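# Shuttles and trays, March

Weltach Badminton plays in the smaller gym at the Clurkton recreation building. In March we pulled all the gear out of the closet, went through it and put back what was worth keeping. This page has notes on how we sort, store and replace shuttles, so the next group to do the job doesn't have to work it out again.

## Plastic shuttles

We use plastic shuttles for open play and for the beginner sessions. Feathers come out for league nights only, and those are kept in their tubes on the top shelf. Everything on this page is about the plastic ones.

A plastic shuttle has a rounded head and a skirt. The skirt is molded as an open mesh, with thin ribs running down and cross pieces between them. The head is joined to the skirt at the narrow end, and on most makes there is a colored band around that spot. On a good many brands the band color tells you the speed. Green is usually slow, blue is medium and red is fast. Check the tube when you open a new one, as not every maker follows this.
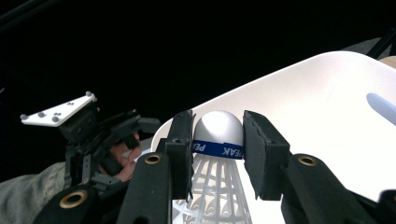 We buy medium. The gym is kept cool in winter, and slow shuttles drop short there by the back service line. Fast ones were tried one season and most people didn't like them. If the building ever changes its heating we may have to look at this again.

When we emptied the closet we had around 80 plastic shuttles, not counting sealed tubes. They were in gym bags, in a cracked bucket, behind the net posts and in the pocket of the old net cover. A few had been on the rafters and came down when the lights were changed. All of them were tipped out together and looked at one at a time.

### What we check

- The skirt. Hold it by the head and turn it slowly. A broken rib near the wide end is fine for drills. A split near the head is not fine for anything.
- The shape. Set it down on the wide end and look at it from above. If the opening is an oval, squeeze it back gently and leave it overnight in a tube. Some recover.
- The head. Press it with a thumb. It should be firm all over. A soft side makes the shuttle wobble.
- The joint. Try to twist the head against the skirt. Any play at all and it goes in the bin.
- The band. A loose or peeling band doesn't hurt the flight much, but it comes off on court and somebody slips on it. Pull it off completely and use the shuttle for drills.

After that we hit the doubtful ones. One person stands on the back line and serves high and straight, and another stands at the other end and watches. A shuttle that drifts to one side twice goes to the drill pile. We did this at 7 in the evening after the gym had emptied, and it took longer than the looking did.

### Where they ended up

Most of the shuttles were good enough for open play. We threw out 13. The rest went to drills, which is the pile used for the hand-feeding exercises and for the smash practice, where nobody minds how they fly.

Old plastic shuttles don't go in the building's recycling. We asked at the front desk and were told to put them in regular trash. If anyone knows a place that takes them, leave a note in the club folder.

## Storage

Up to now, loose shuttles went into whatever was open. The skirts got crushed under racket grips and shoes, and a shuttle that has been flat for a month rarely comes all the way back. Tubes are best for the skirts, but people finish a game, want to leave, and won't feed shuttles back into a tube. So we keep tubes for the sealed and nearly new ones, and use open storage for the rest.

The open storage is plastic trays on the middle shelf. They are shallow enough that shuttles can't be heaped very deep, and they can be carried out to the court and set on the bench. We looked at wire baskets as well, but the ribs catch in the wire. Cardboard boxes last part of a season and then the bottoms go.

A few rules for the trays:

- Open play shuttles go in one, drill shuttles in another. Don't mix them at the end of the night.
- Stand shuttles head down if there is room. If there isn't, lay them on their sides in one layer.
- No rackets, tape, balls or water bottles on top.
- Wipe the tray out when it gets dusty. A damp cloth is enough. Let it dry before anything goes back in.
- Keep them off the heater. The shelf nearest the pipe gets warm enough to soften a skirt. 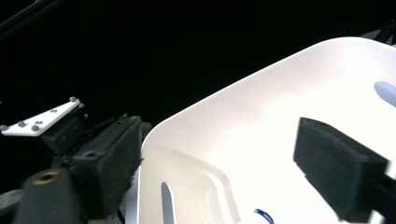 *White plastic tray with rounded corners and long slots.*

The closet itself is not large - two people can stand in it if the door is open. The shelves went up in 2000, according to the pencil mark on the back wall, and they are still level. The bottom shelf now has only the net bags and the tape measure. The middle one has the trays. The top one has feathers, sealed tubes and the first aid kit. Spare rackets hang on the hooks inside the door, grip end up.

We also took the chance to look at the nets. The one with the blue tape along the top is fine. The brown one has a hole near the left post that has been tied up with string for a while, and it has been moved to the practice court until it's replaced. Cords were checked and one was changed. The posts need oil on the wheels. That has been reported to the building and is on their list.

## Buying more

Shuttles are bought twice a year through the sports shop in Dritdale. They hold an account for us and will deliver to the front desk at Clurkton if the order is a full carton. Smaller orders have to be picked up. Abella, the club across the river, splits a carton with us when they are short, and we do the same for them. The split is by the tube, and whoever orders pays first.

When you order, give the shop the speed and the skirt color. We use white on the main court and it shows up well against the green curtain. Yellow skirts are easier to see on the end court with the pale wall, so a few tubes of those are worth having. Mixed cartons cost slightly more.

Open one tube at a time. Write the month on the lid when it's opened, with the marker that hangs on the string by the door. Empty tubes should be kept, with their lids. They are handy for reshaping skirts and we never seem to have enough of them.

## For regular nights

Put out one tray of open play shuttles per court. Take what you need and leave the rest on the bench. At the end, walk the side lines and check behind the curtain, where most of the missing ones are found. If a shuttle breaks, put it in the trash right away and don't drop it back in the tray.

Rackets borrowed from the club go back on the hooks. The closet key goes back to the front desk before 10 at night, when the desk closes.

The next full sort will be at the end of the fall season. The drill pile should be smaller by then, and the yellow shuttles still need a tray of their own.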